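Herringbone floors: oil or hardwax? (and is the sanding as bad as they say)

edlow_upstairs
Original poster
So we pulled up the carpet in the back two rooms and there it was, herringbone, wall to wall, under 40 years of glue and underlay! I could have cried. The blocks are mostly tight, a few rattle near the radiator. Now I have to choose a finish and I've read so much that I've gone in circles. Oil looks gorgeous in every photo. Hardwax oil sounds easier to live with. Anyone lived with both?

Nerea Campos
Oh, congratulations, what a find! I've done both, plain oil in our old flat in Clirnach and hardwax in this house, and I'd go hardwax every time. Spot repairs are so easy. You rub back the worn patch, wipe a bit more on and by morning you can't find it. Start at 60 grit on the glue and keep the machine moving, or you'll get dips you only see when the evening sun comes in (ask me about my hallway).

gluepot
60 is too fine for old carpet glue. It clogs in 2 minutes and you'll burn through a fortune in belts. Start at 40, diagonally.

Nerea Campos
On thick floorboards, sure. Old blocks can be thin on top of the tongue and 40 takes off a lot. I'd scrape the glue first and then go in with the 60.

gluepot
Scraping a whole room by hand? Rather you than me. But fair point about the tongue, I've seen one sanded right through.

Pejman Ranjbar
Don't rule out lacquer! I know it's unfashionable, but matte lacquer has come a long way and herringbone looks fantastic under it because the pattern does all the work anyway. Here's a herringbone floor, with a white desk on it: 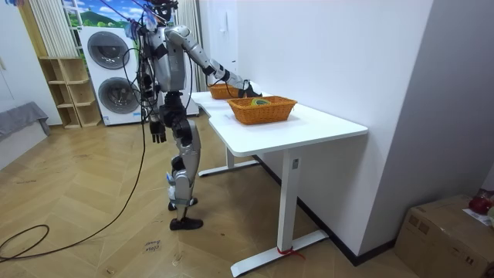
Herringbone with a white desk and wicker baskets

I love that pattern next to plain furniture. You really don't need a rug.

edlow_upstairs
Oh that's lovely. Okay, now I want a white desk too. How does lacquer do with chair legs?

Pejman Ranjbar
Felt pads, and change them every August or whenever you remember. Mine is still going strong.

gluepot
Until it scratches, and then you're sanding the whole room. Oil for me.

Nerea Campos
Agree with gluepot for once! edlow, glue down the loose blocks before you sand anything, and do a test patch inside a closet.

edlow_upstairs
Closet patch it is. Sander hire is booked, 300 for the lot with the edger, and I've got a scraper for the worst of the glue. Will report back with photos!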